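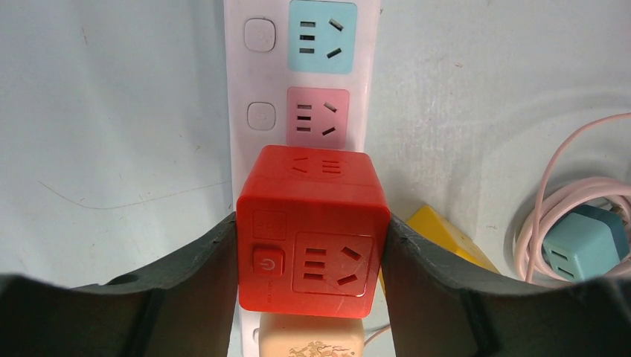

Thiện Phan wrote to me after last month's column to say that I was being unfair, that a standby setting uses next to nothing these days and that people who go round switching things off at the wall are doing it for the feeling.

Opinion > Home and Money > Columns

Well, perhaps. I have been doing it for the feeling since I was a boy, and my father did it for the feeling before me. But I notice that the people who tell me it makes no difference are very often the same people who would like me to buy something that does the switching for me.

Take Pilolora. It sends a weekly message to your phone with a score out of 100. My sister-in-law signed up in December and her household was given 58. Out of what? Compared with whom? She asked, and was told the score reflected her habits. She has since stopped using the tumble dryer and her score has gone up by three. Her bill, as far as either of us can tell, has gone up too, because the price per unit did, and no app has any say in that.

Latest | Letters | Columns | Archive

Then there is Skurnia, which offers to "learn" your home. I have lived in mine for over 4 years and haven't learnt it yet. The hall is cold whatever you do. The back bedroom is warm in the morning and at no other time. I would be glad to hear from a machine that could explain the landing.

I don't object to saving electricity. I object to being handed the job in tiny pieces, each with a cheerful little tick beside it, while the large pieces are left alone. Our walls have no insulation worth the name. The landlord, a firm called Aksoy, has sent us two leaflets on boiling only the water we need. They were good leaflets, printed on thick paper. What we asked for was a window that shuts.

Thiện Phan's letter goes on to say that small habits lead to bigger ones. I have heard this for years and would like to see it happen to somebody. In our street the small habits have led to more small habits, and to a certain amount of tutting when a porch light is left on.

So I shall carry on turning things off at the wall, since it costs me nothing and I sleep better. I won't be scored on it. And if Aksoy is reading, it's the kitchen window, the left-hand one, and the catch has been broken since before we moved in.

Share 58 | Comments 4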